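**Flotport hall opens its doors to more people from the neighborhood**

FLOTPORT. The big open workspace with the mezzanine will be shared by more groups from this spring. Edet, the company that manages the building, confirmed on Sunday that the ground floor can now be used by small firms and by clubs which until now had to meet in the school canteen. The rooms under the mezzanine are included in the agreement.
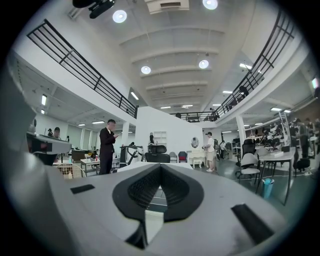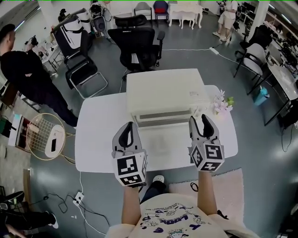
Akosua Issahaku is not sure that sharing will be so simple. She wrote to our newspaper that an open hall carries every phone call up to the mezzanine, and that she would like to see quiet hours fixed in the agreement before more people get a key. She also asked who will put the chairs back in their place in the evening.

Edet answered that quiet hours are planned from 2 p.m. until 4 p.m. on working days. During these hours telephone calls must be made outside or in the small meeting room next to the entrance. The chairs are a matter for the users themselves. Each group has to leave the floor in the same condition as it was found, and a plan with the position of the tables will hang near the door.

The building has 1823 square meters on two levels. It was used for many years by Noser, a trading company in lamps and household goods, which left it when it moved closer to the harbor. After that the hall stood without a tenant for 24 months. Edet painted the walls and repaired the heating, and the first users came in last autumn.

According to Toon Brouwer, who speaks for Edet, seven groups have already asked for a place. One of them is Belter, a small workshop that repairs office furniture and would like to give evening lessons on changing the covers of chairs. A sewing club and a reading group for retired people are also on the list. Mr. Brouwer said that the furniture in the hall will stay mixed. The users brought many of the pieces themselves, and Edet does not intend to replace them with one model.

The monthly price for a fixed table is not changed. Clubs without income can use the floor free of charge on two evenings in the week, but they pay a deposit for the key. The town supports the opening with 2000 euros, and this money is meant for extra coat racks and for a second water tap on the upper level.

Groups that are interested can leave their name with Ohemaa Ankrah at the entrance desk, in the mornings only. The list closes at the end of April. A meeting for all present and future users will be held on the ground floor in the first week after that, and the question of the quiet hours is the first point of the agenda.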